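Home News Research Events People Contact

Search this site Enter keywords Go

Category: Marine and Freshwater Biology

Tagged eels reach offshore feeding grounds by a longer route than expected, researchers report

Sep 4, 2022

Conger eels living off the Jinuvstead coast travel far greater distances than scientists had believed, according to a study released by the Simus Institute for Coastal Biology. The research team found that adult eels leave their rocky shelters each May and follow the edge of the continental shelf before settling in deep water for the summer.

The species has long been regarded as a homebody. Most earlier work was based on catches near harbors and wrecks, where the same animals may be found under the same ledge for years. The new study followed individual fish with small acoustic tags, which send a signal to receivers fixed on the sea floor.

The longest recorded journey was 1075 kilometers, made by a female tagged near the mouth of the Pinano estuary. She was detected by receivers along the shelf edge at depths of nearly 3000 feet, well below the range given in standard field guides.

"We had planned the receiver network on the assumption that these animals would stay close to shore," said Dr. Eftychia Tsolakis, who led the study. "By the end of the first season, our inshore receivers had gone quiet, and it was the offshore line, which had been set out for a separate project on hake, that was picking up the tags."

The team also reports that eels of different sizes leave at different times. Larger females were the first to go, while smaller fish remained inshore for two more weeks. The authors suggest that water temperature near the sea floor may prompt the move – a question they intend to examine in the next stage of the work.

The results could affect how the fishery is managed. Current rules treat the inshore and offshore stocks as separate, with a different catch limit for each. If the same fish are being caught in both areas, the combined limit may be set too high.

"Managers need to know which fish they are counting," said Kiri Pryor, a fisheries biologist and co-author of the paper. "Our data cover two seasons and a single stretch of coast, and we would urge care in applying them elsewhere. They do show that the present boundary has little meaning for the eels."

Fieldwork was carried out from the research vessel Abdel Rahman with the help of local longline crews, who reported recaptured fish and returned tags to the institute.

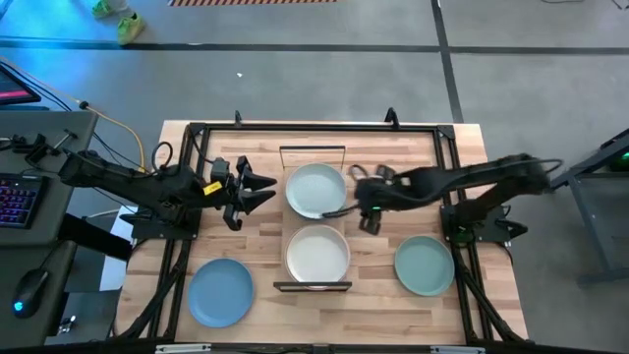
About the Simus Institute for Coastal Biology

The Simus Institute conducts research on the fish, invertebrates and seabirds of the Jinuvstead coast and provides scientific advice to regional fishery managers. It operates a field station on the Pinano estuary and offers graduate training in marine ecology.

Requests for interviews or for copies of the paper should be sent to the institute's press office.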